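Condar hand-held gripper with compliant pads, compared with the Larkon parallel-jaw unit

Review. Category: grippers and end effectors. Updated in November to include the revised pad set.

The Condar is a hand-held, trigger-operated gripper with a camera mount, meant for recording manipulation demonstrations away from a robot arm. The matching powered version bolts to an arm and uses the same fingers. I bought the hand-held unit as a pair, left and right, and used both alongside an older pair of Larkon units which I already had. All four were set up with the same model of camera and the same recording software, so the differences below come down to the mechanics.

Weight and balance

With camera and battery fitted, each Condar weighs 550 g on my kitchen scales. The Larkon is lighter, but its battery sits at the rear of the handle and the whole thing wants to tip backwards. On the Condar the battery is under the palm. I could work with it for longer before my wrist complained, although anyone with small hands will find the trigger reach awkward. There is no adjustment for it. A shorter trigger is listed as a spare part and has been out of stock every time I have looked.

Finger linkage

The fingers run on a pivoting linkage with steel pins. Play at the fingertip was small when new and had grown slightly after 2500 open and close cycles, which I logged from the encoder. The growth is in the pin holes and not in the trigger cable. It can be felt by pushing the tip sideways with a thumb, and so far it has made no difference to cloth or to light household objects. It would matter for inserting plugs or turning small screws.

The Larkon uses a rack and pinion, which stays tighter but collects fluff. After a session with towels I had to take the cover off and clean the rack with a toothbrush. The cover is held by very small screws with soft heads, and I have already ruined one of them. The Condar linkage is open and can be cleaned with a puff of air.

Pads

The pads are the main reason to choose this gripper. The first set supplied with mine was smooth and too hard. The revised set, sold separately, is softer and has a textured face. On cotton jersey the old pads would slide up the cloth and close on nothing unless I pressed down firmly. The new ones catch the surface and draw up a fold with light pressure.

Results with different cloths varied:

Cotton jersey: good. A single layer can be picked up from a flat surface on most attempts.
Bed linen: acceptable. Thin, tightly stretched sheets give the pads very little to work with, and it helps to start at a crease.
Fleece: very good, with either pad set.
Nylon jacket shell: poor with both. I ended up going for the zip or the hem every time.

The commonest fault with clothes is picking up two layers when one is wanted. With a garment lying on a bed there is a third possibility, where the pads take the garment and the sheet under it together. Pressing less hard reduces this, and so does approaching with the fingers partly closed. The trigger has enough feel for that once the return spring has been swapped for the lighter one in the box. I would fit the lighter spring before first use.

The pads push into a slot and are held by friction. One came out during a sleeve fold and I carried on for several attempts before noticing. A spot of double-sided tape has cured it. Larkon screws its pads in place, and that is the better arrangement even if changing them takes longer.

Camera mount and view

The mount holds the camera above and behind the fingers on a fixed bracket. Both fingertips stay in view at every opening width, along with a good part of what lies beyond them. 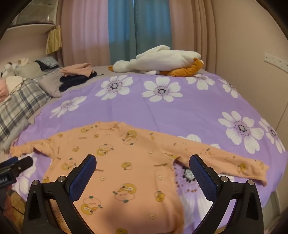 For folding work I would tilt the bracket forward a few degrees if I could. A small top spread out on a bed fits well enough ahead of the fingers, but the near hem is easily lost under the bottom of the picture just when it is about to be gripped. With two units in use, the other gripper also comes into view from the side at close quarters. That is useful for checking the timing of a two-handed grasp, and it does hide some cloth.

Patterned bedding under patterned clothes is a fair test of any tracking software. The Saraç tracker, which I use to recover the hand path, prefers a busy background and lost its position far less often over printed bedding than over a plain duvet. Garment segmentation goes the other way. Avano's segmentation model is comfortable with a plain shirt on a plain sheet, but with prints on both it tended to break the garment into pieces. Neither result counts for or against the gripper, but anyone planning a set of recordings at home should try a few backgrounds first.

Shadow from the gripper was more of a nuisance than I expected. It falls on the cloth between the fingers, where the contact point is, and with a single ceiling light it can be quite dark. Daylight from a window softens it. A clip-on lamp made it worse.

Software and calibration

Opening width is read from an encoder on the trigger shaft and written to the same file as the video. Calibration takes 2 steps: fully open, fully closed. It has to be repeated after every pad change, and the manual does not mention this. If it is skipped, the closed reading never reaches zero and a policy trained on the data will learn a grip that is slightly too loose. I lost an afternoon of sock recordings that way.

Transfer to the powered version was straightforward. The fingers are identical, the bracket offset is given in the manual and my own measurement agreed with it.

Verdict

For cloth, I prefer the Condar with the revised pads. For hard objects and anything needing a firm, repeatable pinch, the Larkon is still the better tool, and I have kept mine for that. The Condar ought to ship with the softer pads and some positive means of holding them in.

Grip on cloth: 4 out of 5
Build: 3 out of 5
Camera view: 4 out of 5
Documentation: 2 out of 5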